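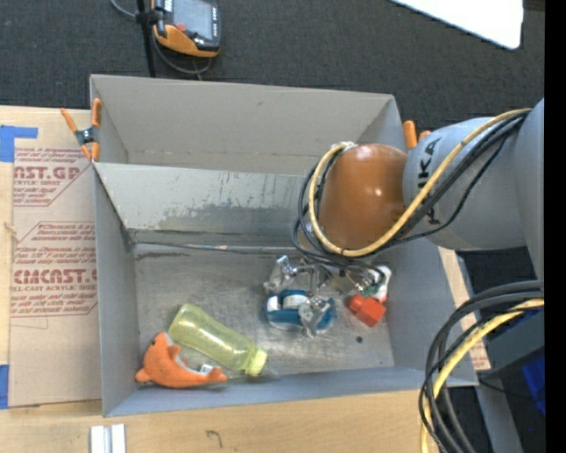

What's in the Kirui list?
Place names and postal codes for the Flandesport area, one row per place, 2,744 rows total.

Kirui place list, README
updated 2026-08-06

Files
places.csv - the main table
aliases.csv - old spellings, nicknames, 910 rows
changes.txt - what moved since the February release

Columns
id, name, code, district, lat, lon, source. Thats it. UTF-8, comma separated, header row on.

District is a number, 1 to 13. Grulareck is 7. It was split up in the old release, now merged back, so old joins on district will break. Sorry.

Sources
Jekonar street directory for most names. The rest typed in by hand from town notices. source = "hand" for those, check them before you print anything.

Known problems
- some harbor places share one code, not a bug
- lat/lon is the middle of the place, not the post office
- accents missing in a few aliases, will fix
- blank code means we dont know it, please dont fill with zeros

License
Free to use, keep the Kirui name in your credits.

Corrections: open an issue with the id and the rigth spelling. One place per issue please.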